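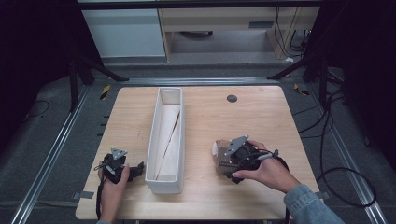

Ertuğrul Yalçınkaya escreveu-nos a dizer que desistiu das mesas claras: ao fim de um inverno de pequenos-almoços, a dele já tinha mais rodelas de chávena do que madeira, e quer saber se vale a pena lixar tudo ou se mais vale comprar uma toalha comprida e não pensar mais no assunto.

Querido Ertuğrul, e queridos todos os que responderam à última carta (foram 434 mensagens, li-as aos bocadinhos, ao fim da tarde, e ainda me faltam duas respostas que prometi com receita), vamos com calma. A toalha é uma solução respeitável, a minha avó viveu com uma a vida inteira e a mesa por baixo estava como no dia em que saiu da loja, tão nova que até fazia pena. Mas uma mesa de cozinha serve para se estar nela, para descascar favas e fazer as contas do mês, e uma rodela ou outra faz parte. Dito isto, há rodelas e rodelas, e convém saber distingui-las antes de ir buscar a lixa.

As brancas costumam ser as mais mansas. Aparecem quando alguém pousa um bule quente ou um copo a suar em cima do acabamento e a humidade fica ali presa, à superfície. Muitas vão-se embora sozinhas em dois ou três dias, se deixarmos a mesa em paz e a janela entreaberta. Quando não vão, experimentem passar um pano de algodão com um nadinha de óleo, sempre no sentido do veio, e deixem ficar de um dia para o outro. Uma leitora jura por maionese. Eu experimentei, resultou mais ou menos, e a cozinha cheirou a salada russa até à hora do jantar.

As escuras são outra conversa. Se a mancha é cinzenta ou quase preta, a água já passou o acabamento e entrou na madeira, muitas vezes com a ajuda de uma lata ou de um tacho de ferro esquecido durante a noite. Nesse caso o óleo só a vai avivar. É preciso lixar, e lixar o tampo todo, por muito que custe. Quem lixa só o sítio da mancha fica com uma covinha clara que se vê da porta, e falo por experiência própria – a minha mesa tem uma dessas, do tamanho de um pires, e é lá que ponho sempre a fruteira.

Comecem com grão 120, sem força, e acabem com 180. Limpem o pó com um pano ligeiramente húmido, esperem que seque bem e passem a mão: a madeira vai estar outra vez um pouco áspera, o que é normal, e mais uma passagem leve com o 180 resolve. Não caiam na tentação de ir até ao 400. Fica muito macio, é verdade, mas a madeira fecha-se e depois bebe mal o óleo.

E agora o óleo, que foi o que deu mais perguntas. O Oğuzhan Dursun defende o sabão em flocos com unhas e dentes, e mandou duas páginas sobre o assunto que li com muito gosto, incluindo a parte sobre a sogra. O sabão deixa a madeira clara com aquele ar lavado, quase de giz, e refaz-se em dez minutos, só que protege pouco, e numa casa com crianças pequenas ou com vinho tinto é preciso repetir quase todos os meses. Eu continuo fiel ao óleo Lehtinen, o da versão branqueada, que tem um bocadinho de pigmento e não deixa o tampo amarelecer tanto. Duas demãos finas, com um dia inteiro entre elas, e tirem sempre o excesso ao fim de um quarto de hora! Quase todas as mesas pegajosas de que me falam ficaram assim por excesso de óleo, e a pessoa, aflita, foi pôr mais.

Um aviso que repito em todas as cartas e vou continuar a repetir: os panos com óleo não se amarrotam nem se deitam no lixo assim. Abram-nos ao ar livre, bem estendidos, até ficarem duros, ou mergulhem-nos em água. Aquecem sozinhos e podem pegar fogo, e isto acontece mesmo a gente cuidadosa.

Perguntaram também por mesas em segunda mão. Andei a ver, como ando sempre, e o modelo Fokby continua a aparecer com alguma frequência a preços razoáveis, sobretudo no fim do verão, quando há muitas mudanças. Ao contrário do que se diz, aguenta bem uma lixadela, desde que seja o de tampo maciço. Ajoelhem-se e espreitem por baixo: se o desenho do veio continua pela borda fora, é maciço. Se muda de repente ou acaba numa risca direitinha, é folheado, e aí a lixa tem de ser muito, muito leve, à mão e nunca com máquina. Já o Griltari é bonito nas fotografias, mas as pernas aparafusam a uma chapinha que ganha folga, e a que vi na semana passada abanava só de se lhe encostar o cotovelo. Pediam 1725 euros por ela com seis cadeiras. Agradeci muito e vim-me embora a comer uma tangerina.

Para o dia a dia, quase nada: pano bem torcido, uma gota de sabão neutro, e secar logo a seguir. Nada de vinagre, que vai comendo o acabamento, nem daqueles sprays que prometem brilho e deixam uma película de silicone que depois rejeita o óleo. Se já usaram um durante anos, não se assustem, há remédio. O creme de limpeza Skindix tira boa parte em duas ou três passagens, com umas horas de descanso pelo meio e a janela aberta, que o cheiro é forte.

Quanto às bases para copos, cada casa sabe de si. Nós temos umas de cortiça que ninguém usa quando há visitas e toda a gente usa quando estamos sós, vá-se lá perceber.

Portanto, Ertuğrul, antes da toalha, faça-me um favor: veja de que cor são as rodelas e escreva-me outra vez. Se forem brancas, tente o óleo e a paciência. Se forem escuras, espere por abril, quando já se pode lixar à porta com bom tempo, e conte com uma tarde inteira e mais uns dias a comer noutro lado.

Na próxima carta falamos de gavetas que emperram, com cera de vela e sem ela. Quem tiver uma cómoda teimosa que se queixe até segunda-feira, que é quando me sento a escrever.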